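Griltside two-arm sorting kit: what we paid, what we got, and what I would order differently

Reviewed by Benedito Teixeira

I work in a small company that sorts waste from offices and canteens. In July our manager asked me to find out if a pair of robot arms could do the simple part of the sorting, and how much money we should put in the plan for next year. I had no experience with buying such equipment. We ordered the Griltside kit through a dealer called Vasconcelos, and this review is mostly for people who must write a budget before they have touched a machine.

The price first. The dealer's quotation was for the two arms, one parallel gripper, one gripper with three fingers, the controllers and the cables. It looked complete to me. It was missing the table, the trays and bins, the training for our staff and the spare finger parts. For these extras we paid $1,876 in total, and I had to ask for this money in a second request, which made a bad impression on our finance department. Please ask your dealer for a list of everything that stands on the table and next to it on the first day of work, and put prices on all of it.

Delivery took 14 weeks. The dealer had promised 10. I don't complain very much about this, but we had already reserved the room and paid for it during the wait.

The installation was easier than I expected. The manual is clear and the screws are labeled in small bags. The only real trouble was the cables. They are thick and stiff near the joints and they make wide loops, so you need more free space above and beside each arm than the drawing in the manual shows. Measure with the cables on, if you can borrow an arm or visit another customer. We moved our table twice.

Now to the work. We test with the kind of trash we really receive: paper cups, balls of packing paper, foil. The parallel gripper is the one I would buy again. It has only two fingers, it is simple to understand, and new colleagues learn to set it up in one morning. Crumpled paper is a good object for it. Cups are harder. If you close too strongly the cup loses its shape, and then the next attempt is difficult. We spent many hours on the force settings, and I would plan 30 hours of a technician's time for this alone.

The gripper with three fingers is a beautiful piece of mechanics, but for our trash it was the wrong purchase. It costs clearly more than the simple one, and most of our objects do not need it. The dealer said it would be "ready for future tasks". Maybe so. In a budget I would now write only the tasks of the first year, and leave the future tasks for a future budget. A second parallel gripper would have given us a spare, and a spare is what I miss the most.

For the bin we took a Plarkholm one with a rim, which you place beside the table. It is cheap and good. Check the height before you order – a bin that stands too high makes the arm lift everything in a longer path, and you lose time with every piece. We also looked at the Custance sorting station, which comes with table and bins included. It was over our limit at first view, but when I add our extras to the Griltside price the difference becomes small. I did not calculate this in time.

One more cost that people forget is the hours of your own colleagues. During the trial period we always planned for two people in the room. Their salary was not in my first plan either, and it should be there from the start, on its own line. 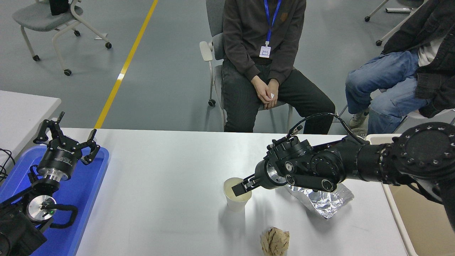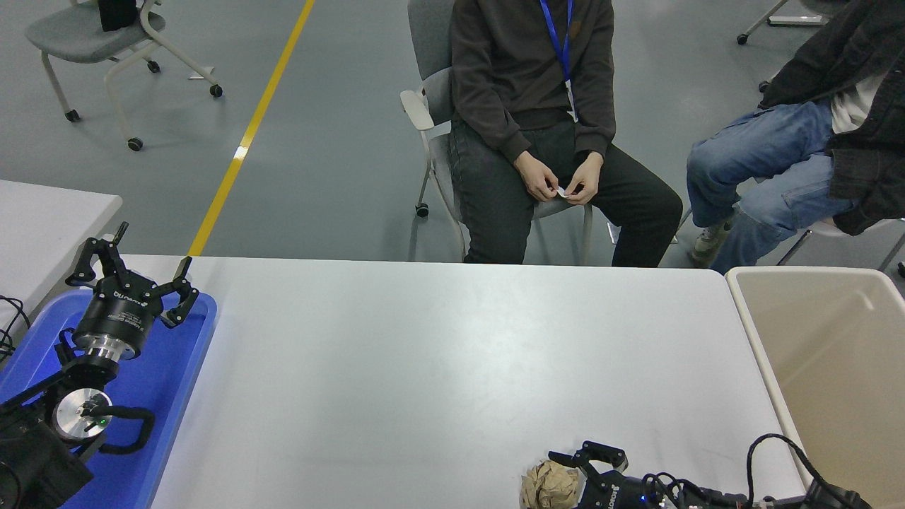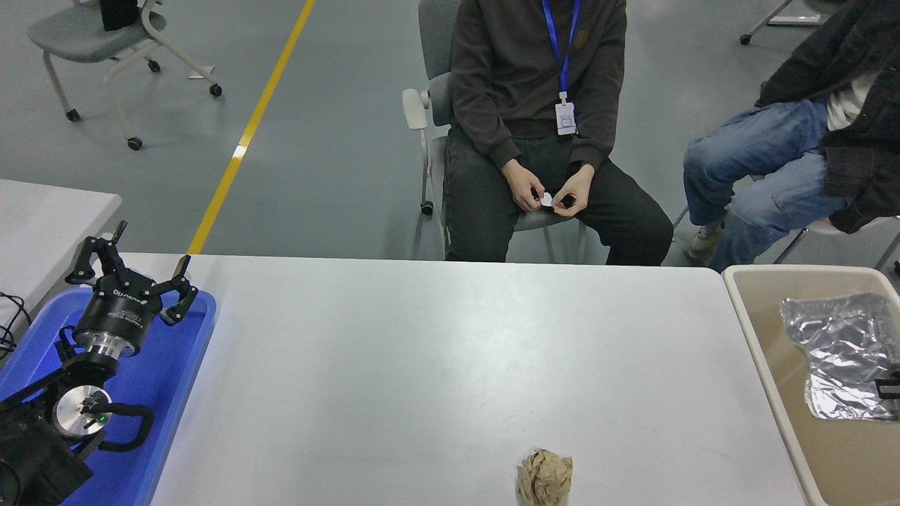

Paper and foil trials at our white table, with the three-finger gripper over the blue tray on the left. The cup is in the first picture only.

My rating is three and a half stars from five. The arms are solid and the simple gripper does what I need. I take away one star for the incomplete quotation and half a star for the late delivery. If you have a fixed budget and cannot ask for more money later, get the Custance offer also and compare the full sums. Vasconcelos answers e-mails within a day, but for spare parts you should call them in the morning, before ten.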